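7. Open Day Mode

Use this section when the Platell arm will be performing for visitors, who will stand closer than you asked them to.

7.1 Clear the table of coffee, brochures and elbows.

7.2 Set the speed dial to 20. The arm can go faster, and a guest will ask you to prove it. Decline.

7.3 Close and open the gripper 3 times before the doors open.

7.4 Press DEMO. Wait 60 seconds. Fill the silence however you like; Yến Trương at Wedville does card tricks.

CAUTION: Keep hands off the table while the green light is on. This includes the hands of managers.

NOTE: If the arm stops mid-demo, press HOLD, smile, and go back to step 7.3. 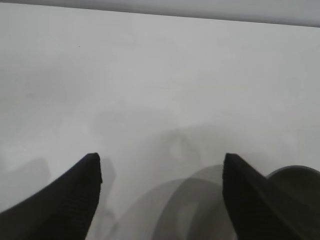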